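Birham Water Room: Frequently Asked Questions

We use cookies to remember your settings and to see which pages get read. By continuing to use this site you accept our cookie notice. Accept / Manage

How do I get bottled water for my event?

Fill in the order form at the front desk or send the same details by email. We need the name of your group, the room, the start time and the number of people expected. Orders for 30 bottles or fewer can be picked up the same day. Larger orders go out the next morning.

What sizes do you carry?

Small bottles for meetings and children's groups, and large bottles for the dining room. The small ones come 12 to a tray. We do not break up trays of large bottles.

How much water do you keep on hand?

The storeroom holds 2,000 small bottles when full. We reorder when the count drops to 1,000. Stock runs lowest in May, when the Reda and Vidard halls are both booked for most of the month, so please order early for anything in May.

Why is there a number on my cap?

Everyone at a long table ends up with the same bottle, and after the first break people can't tell which is theirs. Half-full bottles then get left behind and poured out. With a number on the cap you only have to remember your number. Numbered caps are optional. Check the box on the form if you want them.

Is it a 6 or a 9?

It depends which way the bottle is turned. If your group is large enough to use both numbers, ask for a line under each one. Otherwise tell people to go by the label side: turn the bottle so the barcode faces away from you, then read the cap.

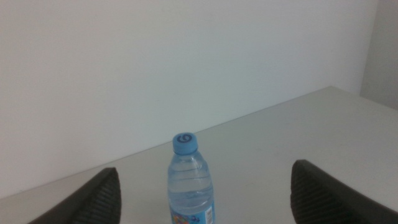 Raudsepp wrote in to say that the label trick only works if everyone hears about it before they sit down, and that her group now skips 9 altogether and goes straight from 8 to 10. That is fine with us. Write "no 9" on the order form and the tray will be made up that way.

Can I write on the caps myself?

Yes. Use a permanent marker and let the ink dry before anyone handles the bottle. Write on the flat top only. Ink on the side of the cap rubs off on fingers.

Do the numbers match the seating plan?

Only if you send us the plan. Otherwise the bottles are set out in order, starting from the seat nearest the door.

Can I return bottles I didn't use?

Sealed bottles can come back to the storeroom within a week. Opened bottles cannot, even if they are still full. Please put returned bottles back on a tray, standing up, with the caps screwed tight.

Where do the empties go?

In the recycling bin at the end of each hallway. Pour out what is left first. Caps can stay on.

Can I keep bottles in a car or by a window?

We ask groups not to. Keep them indoors, out of the sun, and away from paint and cleaning supplies.

Can I bring my own bottle?

Yes. There is a refill tap outside the Vidard hall and another by the stairs. The one by the stairs is slow.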